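Section 4: Sealing the door

Read this section before you peel the backing off anything. The Tratwood strip will move once, maybe twice, and after that the adhesive is finished no matter what the box says about "repositionable."

4.1 Is the door really the problem?

A lot of people buy a door kit for a draft that comes from somewhere else. Outlets on an outside wall, the attic hatch and the gap under a baseboard all leak air, and no strip on a door will fix them. We sell the kit and would still prefer that you check.

1. Pick a windy day. A still day tells you very little.
2. Shut the door and latch it. Turn off fans, the range hood and the furnace blower.
3. Hold a strip of tissue by one corner and move it slowly along the hinge side, the top, the latch side and the bottom.
4. Mark every spot where the tissue moves, using painter's tape on the frame.
5. Do the same at the nearest window and the nearest outlet.

If the tissue moves more at the outlet than at the door, put the kit away.

Note: Candles and incense are often suggested for this test. A tissue works as well and does not drip wax on the sill.

4.2 Checking for light

A light check is quicker than the tissue and less reliable. It finds straight gaps only. A gap with a bend in it can leak plenty of air and show no light at all, so treat a dark edge as a maybe.

1. Wait until it is bright outside, or put a work lamp on the far side of the door.
2. Turn off the lights on your side.
3. Put your eye close to the edge and look along it from top to bottom. Pay attention to places where the parts come close but do not touch.

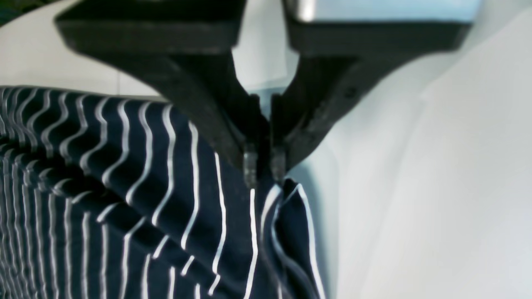 Figure 4-1. Dark parts nearly meeting, with a thin line of light background between them.

4. Slide a sheet of printer paper into any gap you find, with the door closed. If it pulls out with no drag, the gap needs a strip. If it drags, leave that stretch alone.

4.3 Choosing a strip

The kit comes with two types, and the sales sheet makes both sound right for everything.

Foam (white bag). Fine for the top and the hinge side. It flattens with use. The maker rates it for five years, and we would look at it again after the second winter.

Ider brush (clear bag). For the bottom edge only. It tolerates an uneven floor. It slows air down and does not stop it, whatever "full seal" on the label may suggest.

The bottom brush is supplied 34 inches long. Measure your door before you open the bag, as cut brushes cannot be returned.

4.4 Fitting the foam

1. Wipe the stop with rubbing alcohol. Soap leaves a film.
2. Let it dry for 30 minutes. Five minutes is what most people give it, and five minutes is why the strip ends up on the floor in March.
3. Cut the foam a little long. Do not stretch it to reach a corner.
4. Peel a few inches of backing at a time and press as you go.
5. Close the door gently. It should latch with slightly more push than before.

Caution: If you have to lean on the door to latch it, the foam is too thick. Take it off now. It will not "settle in," and the strain goes to the latch and the hinge screws.

4.5 Fitting the brush

1. Hold the carrier against the closed door so the bristles just brush the floor.
2. Mark the screw slots at their middle, so you can move the carrier up or down later.
3. Drill pilot holes and drive the screws by hand.
4. Open and close the door several times. Loosen and lower the carrier if you see daylight, or raise it if it catches on the rug.

Caution: Do not fit the brush to a door between a garage and a living space without checking your local code. The Zinchenko fire door in particular has its own bottom seal, and drilling it may void the rating.

4.6 What to expect

Repeat the tissue test on the next windy day, at the same tape marks. Do not judge the job by one heating bill. A mild month will make any strip look brilliant.

Replacement foam is part 159 and the brush is part 70, both from Groltammont. Sheet revised 21st May.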